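2022-10-16

I am back in Nevmont since last evening and my legs are still heavy, so today I only write and clean the bike. The chain was black like coal. I used the old toothbrush and two rags, and then I ate the rest of the bread from the train.

I want to put down what I learned about the saddle before I forget it. On the first two days I had it at the height I use at home, and by the afternoon the outside of my left knee was hurting. In Plomgate I stopped at a bench before the bridge and lowered it by 6 millimeters. It sounds like nothing. The next morning I climbed to Sornska without pain, and I was so happy that I forgot to eat on the way up and had to sit down at the top with a shaking hand and a banana.

Why did the home height not work? I think it was the new shoes. The sole is thinner than on my old pair, so the foot sits closer to the pedal and the leg must reach farther. I should have measured this before the trip and I did not. A shop man would have told me in one minute. I marked the post with a piece of tape now, and the number is also on the paper inside the tool bag.

The road from Sornska down to Akande was the best part of the tour. There is new asphalt for the first half, then the old one with long cracks, always on the side where you want to ride. I kept my hands low on the bars and tried to look far ahead, as the book says. My fingers were cold in the thin gloves. For December I will need the other ones, with the long cuff, if I can find where I put them after moving. The wind jacket was good. The rain cover for the helmet was not good — it makes a noise like a plastic bag and I heard no cars behind me, so I took it off and had wet hair until dinner.

I had 28 teeth on the largest sprocket at the back. This is enough for the hills here at home, but with the bags it is too hard for me. On the steep piece after the second tunnel I walked. A woman with a dog was walking too, and for some time we went at the same speed, she on the left side and I on the right, and we did not speak. At the top she waved. I think often about this, I don't know why.

The computer on the handlebar shows 3573 kilometers for this year. Last year at this time I had less, but last year I also had the bad back, so I do not compare. I would like to ride a little more before the snow, only short rounds, to the mill and home.

Now the tires. The rear one has a flat strip in the middle and two small cuts. I pushed on the cuts with my thumb and they did not open, and I could not see the threads under the rubber. The front one looks almost new, of course, it carries much less.
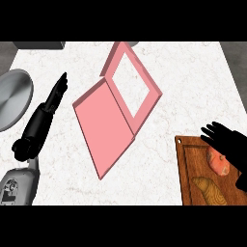 Should I move the front tire to the back and use it up there? It is better to leave the front one where it is and buy one new tire for the rear wheel, as the front must always have the good grip, above all on wet leaves.

I will order it tomorrow, the same width as before. The bar tape can wait until spring. It is dirty but it holds. The bags are still in the hall and smell of wet socks, and I must empty them before I go to bed.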